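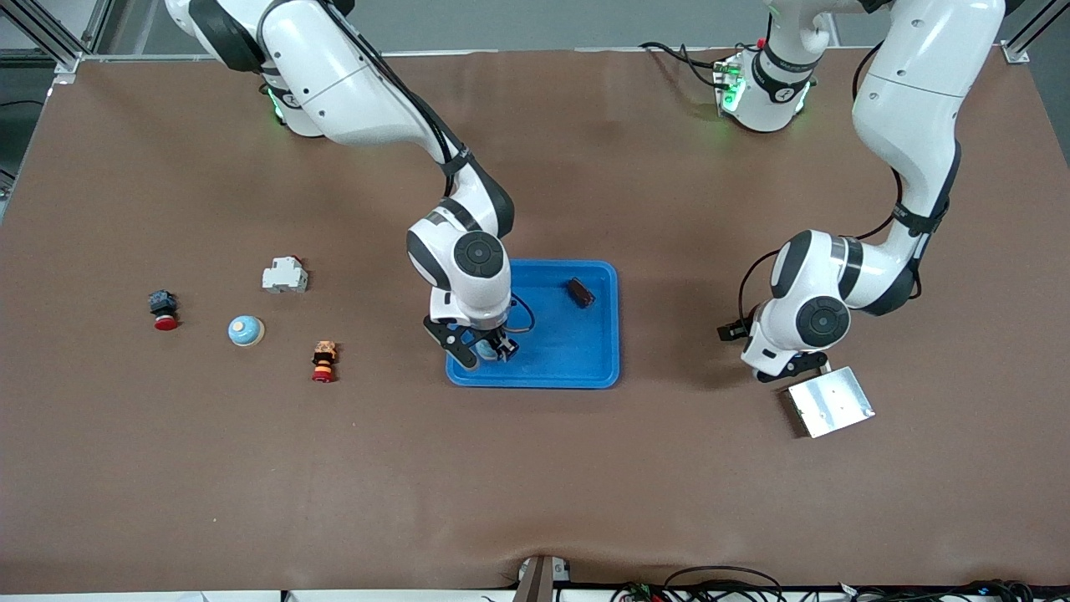
工作台上铺一层棕色哑光台布,前面垂过桌沿。

手机、平板、耳机的清洁与收纳:家里就能做的小办法

Brirnura 生活小窍门 > 数码 > 清洁与收纳
整理:Thitima Boonchu
更新:16/10/2018 阅读:1492

每天拿在手里的东西,往往最少清洁。手机听筒里的灰、耳机网罩上的耳垢、平板支架缝里的饼干渣,攒久了声音变小、按键发涩,很多人以为是机器坏了,送去维修点,结果只收了一笔清洁费。下面这些办法用家里常见的东西就能做,个别地方需要买一两样小工具。拆机的内容本页不讲。

先准备一块能干活的台面

餐桌可以用,书桌也可以。桌上铺一块布或者一张软垫,颜色最好是单色,深一点浅一点都行,花布不合适,卡托上的小零件掉上去很难找。布要比桌面大一点,前面垂下来一截,东西滚到边上时不容易直接弹到地上。地毯上不要干这种活。

台灯从侧面打过来,比顶灯看得清楚。屏幕上的指纹和细划痕在侧光下很明显,正上方照下来反而只看到一片反光。

手边放一个小碟子,卡针、卡托、耳塞套都先进碟子。磁性小托盘适合放螺丝,放银行卡和带磁条的门禁卡就不行了。

开始之前关机,拔掉充电线,取下保护壳。带线的耳机从插孔里拔出来。

常备工具

超细纤维布两块,一块沾湿用,一块干用,用记号笔在角上做记号。
软毛牙刷一把,新的,刷毛越软越好。
木牙签或者竹牙签若干。
美纹纸胶带一卷。
橡皮吹气球一个,相机店有卖。
蒸馏水或者纯净水。
棉签,选棉头紧的那种,松的会掉毛。
蓝丁胶或者同类的软胶泥。

布不需要买贵的。我用过 Clunura 的眼镜布,也用过超市收银台旁边的散装布,洗过几次以后擦起来差别不大。要紧的是布本身干净,掉在地上就换一块,沾了沙粒的布擦一下屏幕就是一道印子。

超细纤维布用清水加一点洗洁精手洗,漂净,阴干。不要放柔顺剂,放过以后擦什么都是一层雾。也不要和毛巾一起丢进洗衣机,毛巾上的绒会全部粘到布上。

屏幕

先吹,再擦。吹气球对着屏幕吹几下,把浮灰吹走,然后用微湿的布从上往下擦,换干布再擦一遍。布湿到什么程度合适?拧过以后按在手背上,手背不留水珠。

水喷在布上,别喷在屏幕上。听筒和底部的开孔都经不起顺着流下来的水。

油印重的时候,可以在水里滴一滴洗洁精,擦完再用清水布过一遍。玻璃清洁剂、厨房去油剂、洗甲水、漂白水都不要用,这几样会伤屏幕表面那层疏油涂层。涂层磨掉以后的屏幕特别容易沾指纹,手指滑上去也发涩。说明书里允许使用酒精湿巾的机型,按说明书写的浓度和方法来;说明书里没提的,清水就够了。

用牙膏磨划痕的办法流传很广,不建议在屏幕上试。牙膏里的磨料会把一条划痕变成一片毛面。已经有划痕的屏幕,贴一张膜,多数浅划痕在膜下面就不太看得出来了。

贴膜

浴室里贴膜是个老办法。洗完澡,等水汽散到镜子上没有雾,空气里的灰被水汽带下去了,这时候关上门贴。浴室里挂着毛巾的话先拿出去。

贴之前用美纹纸胶带在屏幕上粘几遍,胶带贴上去,轻轻揭起,残留的小灰点就跟着走了。膜先不撕底纸,放上去对好听筒和边缘,在一侧用两小段胶带做成合页,掀开,撕底纸,再合下来。这样位置不会跑。

中间的气泡用包了布的卡片往边上赶。气泡里有灰点的,赶不走,要把膜从最近的角掀起来,用胶带粘掉灰点再合上。边缘留下的细小气泡放一两天再看,有些会自己消失。

膜比屏幕窄一点是正常的。弧面屏四周留出2毫米左右两侧对称就可以,硬要选满边的膜,装上保护壳以后容易被顶起来。

听筒和扬声器

软毛牙刷干刷,手机屏幕朝下拿着刷,灰往下掉。一个方向刷,别来回搓,来回搓会把灰推进网里。刷完用蓝丁胶按一下,轻轻按,马上拿起来,能粘出一层细灰。胶泥要捏成圆头,捏尖了容易断在孔里。

针、曲别针和卡针都不要往网罩里捅。底部那几个小孔里有一个多半是麦克风,和卡针孔长得像,捅错了就要进维修点。插卡针之前先看清楚旁边有没有卡托的轮廓线。

不要用压缩空气罐对着孔喷,压力太大,罐子拿斜了还会喷出液体。吹气球的力气刚刚好。

充电口

插头插不到底、稍微一碰就断开,先看看口里有没有棉絮。裤子口袋里的绒会一次一次被插头压实,压在最里面,成了一层毡子。

关机,用木牙签,把尖头削扁一点,顺着内壁轻轻往外勾。不要碰中间的触点。勾出来的绒用镊子在口外面夹走,镊子本身不要伸进去。金属的东西都不要伸进去。

口里发绿或者发黑,那是触点有锈蚀,停止充电,拿去检查。插头有烧焦的痕迹,线和充电头一起换掉。

耳机

硅胶耳塞套取下来,温水加洗洁精泡几分钟,冲净,放在纸巾上晾干,完全干了再装回去。心急用吹风机的话,硅胶会变形。泡棉耳塞套不能泡,用微湿的布按一按,脏得厉害就换新的,一副也不贵。

网罩上的耳垢用干的软毛牙刷刷,耳机嘴朝下。粘得紧的,先用牙签侧面轻轻刮松。酒精棉签可以擦外壳,别擦网罩,酒精会把耳垢化开带到里面去。

头戴耳机的耳罩是人造革的,擦过以后要晾开再收,长时间叠在一起会粘住。掉皮的耳罩没有什么好办法补,买一副替换的。买之前把旧的取下来,量外圈的长和宽,再看背面是卡扣还是套边。

充电盒里面也要清。盒盖合页那一圈的黑灰用棉签干擦。充电触点颜色发暗、一只耳机总是充不进电的时候,用干棉签转着擦几下,两边都擦,盒子里的一边和耳机上的一边。

保护壳

透明软壳发黄,有两种情况。一种是脏,用温水加小苏打,旧牙刷刷一遍就会亮很多。另一种是材料本身变色,刷不回来,网上说的泡双氧水、晒太阳,试过的读者说白了几天又黄回去,壳还变脆了。

硬壳边角有毛刺,拿在手里扎手,可以用2000目的水砂纸,沾水轻轻磨。磨的时候壳要从手机上取下来,磨完冲干净,擦干再装。这个目数磨透明壳会留一点雾,只磨边就好。

皮套用微湿的布擦,晾干,薄薄上一层无色皮革油。放信用卡的那种皮套,卡槽撑松以后不要垫纸,卡少放一张,过一段时间会收回来一些。

硅胶壳发粘、沾灰,洗净晾透以后拍一点爽身粉,再用干布擦掉浮粉。听筒、充电口的开口附近不要留粉。

平板和支架

平板给小孩用过以后,最脏的地方是边框和屏幕的接缝。用美纹纸胶带的边沿去粘,比棉签好使。贴纸胶印用食用油点一点,等几分钟,用布推掉,再用洗洁精水擦去油,最后过一遍清水布。油不要靠近开孔。

支架的防滑胶条脱落,先把两边的旧胶刮干净,再用薄的双面胶粘回去。旧胶没刮净就粘,过几天还会掉。

厨房里看菜谱,把平板装进一个透明的密封袋,隔着袋子照样能点。看完及时拿出来,别在袋子里充电。

键盘和遥控器

平板外接键盘倒过来,轻轻拍背面,再用软刷斜着刷键缝。软胶泥按在键面上滚一遍,也能带走不少碎屑。气味太重的彩色清洁泥夏天会化,粘在键缝里更麻烦,冰箱里放一会儿再用会好些。

遥控器电池长期不用要取出来。电池仓里有白色粉末的,戴手套,用棉签沾一点白醋擦触点,再用微湿的棉签擦一遍,晾干再装新电池。新旧电池不要混着装。

收纳

闲置的手机不要满电放,也不要放到没电。充到一半左右,关机,装进布袋,放在室内阴凉的抽屉里。厨房灶台旁边、窗台上、车里都不合适。每隔几个月拿出来看一次,补一点电。去年12月放进去的,春天就该看一次了。

后盖鼓起来、屏幕和边框之间裂开一条缝,说明电池已经鼓包。不要按,不要充电,不要扎,放在远离可燃物的地方,尽快交给有电池回收的网点。普通垃圾桶不收这个。

耳机线绕成松松的圈,用布扎带扎。Hendix 那种带按扣的扎带好用,拆下来的面包袋扎丝也能顶一阵,只是铁芯容易硌坏线皮,外面套一截吸管会好些。不要把线紧紧缠在播放器或者充电头上,插头根部最先断。

卡针总是找不到的话,用胶带贴在手机包装盒的盖子里面,另外一枚穿在不常用的钥匙圈上。包装盒侧面写上买的日期,保修卡和发票折好放进去。发票是热敏纸,字会褪,先拍一张照片存起来。

抽屉里放几个小盒子分开装:一盒耳塞套和配件,一盒存储卡和卡托,一盒转接头。盒盖上贴标签。存储卡放进原来的塑料小壳里,再放进盒子。转接头经常长得一样,买回来当天就用标签写清楚用途,贴在线上,离接头远一点,免得插进设备时顶住。

干燥剂可以放,选颗粒包好的那种。从饼干袋里拆出来的干燥剂多半已经吸饱了,放进去没什么用。

进了水怎么办

立刻关机,不要按键试。取下保护壳,取出卡托,用布把外面吸干,充电口朝下竖着放,让水自己流出来。不要甩,不要用吹风机热风,不要插充电线。

埋进米缸的做法也不建议。米粉和碎粒会进到充电口里,清起来很费事,吸水也没有多快。放在通风的地方,用小风扇冷风对着吹,同时联系维修点。掉进海水、汤、果汁里的,别等它自己干,尽早送去处理,告诉对方进的是什么。

读者来信摘录

Lamduan Nakpan:家里两部旧手机,听筒声音都很小,按页面上的办法用软刷和胶泥清了一遍,一部恢复了,另一部没变化。后来发现没变化的那部贴膜把听筒挡住了一半,揭掉就好了。建议把看一眼膜的位置写在前面。

回复:已经记下。听筒声音小的时候,先检查膜和壳有没有挡住开孔,再动手清洁。

另一位读者问,Eshun 的屏幕清洁喷雾能不能代替清水。我没有用过这款,没法说。不管用哪一种,先看成分表,含氨的不要用在手机屏幕上,喷也是喷在布上。

还有人问清洁多久做一次。屏幕每天擦一下,保护壳一周取下来洗一次,耳塞套看自己的使用情况,天天戴的一周一次。充电口没有问题就不用去动它。

相关页面
插线板背后的线怎么整理
旧手机转手之前要做的几件事
相机镜头布和眼镜布能不能混用
电视屏幕上的水渍怎么擦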